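Matte black kettle on a white table: keep it or send it back?
336 views · 12 comments

hollis_b wrote:
I got talked into the matte black Pidano kettle with the matching cup. I'm putting it on a plain white table because the shop said the contrast "does the decorating for you." I have doubts. White tops show everything.
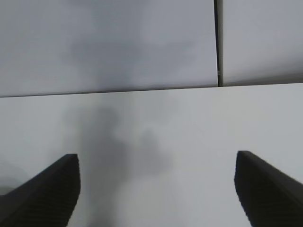 My old oak table hid crumbs for days, and I don't see why I'd give that up for a look. Also, they call it a teapot on one page and a kettle on the next. Which is it? Would you put it on a burner?

Rosine Le Goff wrote:
It has a whistle cap on the spout, so I'd say kettle. But I wouldn't brew in it and I wouldn't trust the product page either. Ask them in writing if it's OK on gas. Mine came from Bilerow and the finish went gray at the base by September.

tannin71 wrote:
Disagree with Rosine. Plenty of us brew in the kettle and nobody's died. My question is the cup. No handle, straight sides, black inside. How do you judge the color of your tea in that?
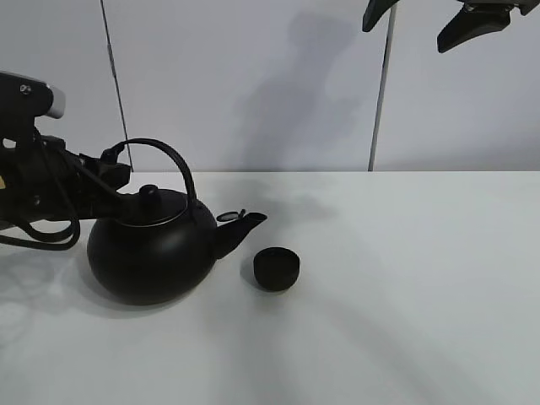 Pot and cup, spout side.

hollis_b wrote:
You can't, as far as I can tell. I drink it strong so maybe I don't care.

Rosine Le Goff wrote:
You'll care with green tea. Get a white cup and forget the match. And look hard at that high handle before you call it good design. It stands straight up over the lid, so your knuckles are right there when you go for the knob.

oldgasrange wrote:
I've had a tall loop handle for years and never burned myself. Fold-down ones rattle. What I'd question is the price. Urbonaitė has one with the same round shape for less, and I doubt you could tell them apart across a kitchen.

tannin71 wrote:
Same shape isn't same lid. Does yours fit tight, hollis? The Urbonaitė lid fell in my sink twice.

hollis_b wrote:
Haven't tipped it far enough to find out. I'll fill it tonight and report back. Still not sold on the white table.

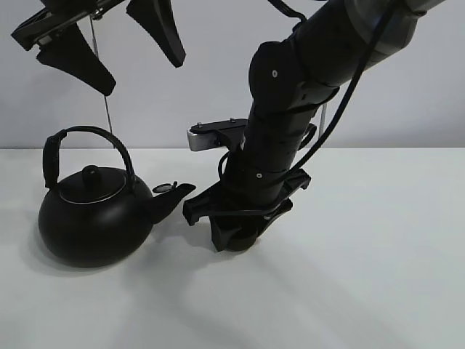 Re: keep it or send it back?

oldgasrange wrote:
Check the return window before you put water in it. Starumbridge wouldn't take mine back once it was used.

Share (71) · Contact the moderators · Back to top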